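Zustik Trace 2
Pose tracking and demonstration cleanup for hand-held gripper recordings

Products > Software > Perception > Trace 2

Trace takes the wide-angle video from a hand-held gripper and gives you back a gripper trajectory you can train on. Version 2 does this faster, complains more clearly, and no longer fills your disk with intermediate files unless you ask it to.

If you have collected demonstrations before, you know how the afternoon goes. Recording is the fun part. Then somebody has to work out where the gripper was, how far open it was, and why episode 52 has it passing through a wall. Trace is for that somebody.

What it does

Trace runs in four passes. You can run them together with one command or separately if you enjoy watching progress bars.

Map. One slow walk around the space builds a reference map. Wide-angle footage is undistorted per lens using your calibration file. Blank walls and shiny metal are poor places to hang a map, so Trace scores every region by how much it can be trusted and leans on the ones with real texture. Brick is wonderful. Brushed steel is a liar, and reflections of ceiling lights in it are down-weighted by default.

Localize. Every episode is placed in the reference map. If tracking drops, Trace tries to relocalize from both ends of the gap and reports what it managed. It will not quietly draw a straight line through the missing part. Version 1 did, and we have had the emails.

Tags. Square fiducial markers are detected in the raw fisheye image, before undistortion, which keeps them usable out toward the rim where they bend. Markers can be declared as fixed to the room, fixed to the gripper, or fixed to some other device that moves on its own. Declare them correctly. A moving marker declared as part of the room produces a room that moves, and Trace will believe you.

Mask. The gripper's own body takes up a lot of any hand-held view, and it never moves relative to the lens, which feature trackers find very attractive. Draw the mask once per gripper model and Trace applies it to every episode. Masks for the Pranano shells are included. For your own hardware, the mask editor is a polygon tool and an undo button.

New in version 2

- Second-device handling. Where another gripper or camera mount comes into view, it can be tracked by its marker or masked out per image. Two-handed episodes share one map and one clock.
- Episode report. One page per recording: tracking gaps, marker sightings, gripper opening over time, and a verdict of keep, look or drop.
- Resume. A batch that dies at episode 79 restarts at episode 79. We are a little embarrassed it took until now.
- Relative actions on export, with the reference pose chosen per episode or per chunk.
- The log is written in sentences.

Removed in version 2

The 3D viewer's fly-through mode. It was pretty, it made two people on our team seasick, and usage figures suggested it was mainly opened by accident. The ordinary orbit view remains.

Exports

Trace writes plain folders of video with a trajectory table alongside, or a single chunked archive for training. The Gallico planner reads the archive directly. A Kariuki controller needs the conversion script in the tools folder, plus your own joint limits. Please use your own. The ones in the sample file belong to a much smaller arm.

What you need

- Linux workstation with a supported graphics card, 16 GB of memory or more
- Video with a readable clock for every device
- A calibration file per lens. The checkerboard wizard makes one in 7 minutes, or longer if the checkerboard is curling at the corners
- Patience during the first mapping run

What it won't do

Trace doesn't judge whether the demonstration was any good. If the operator put the cup down beside the coaster, you will get a very accurate record of that. It also can't recover motion from a fully blurred clip, and it has no opinion on glass doors beyond mild dread.

Licensing

Seats are yearly and floating, so one license can move between machines as long as only one of them is using it. The lab bundle includes 7 seats and access to the mask library. Academic groups get the same software at a lower price and the same support queue. Trial copies run everything except batch export, and they stop in a polite way.

Updates come out when they are ready. The next one is planned for January and is mainly about startup time.

Support

Send the episode report and the log, both as files. A phone photo of the terminal can be read, but it makes everyone sad. Known issues are listed in the release notes, including the one with spaces in folder names - yes, still.
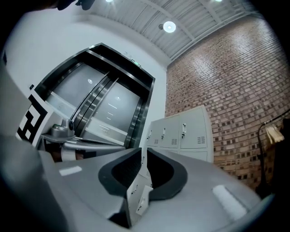
Gripper view in a lobby, with brick, metal elevator doors and a second device's marker at left.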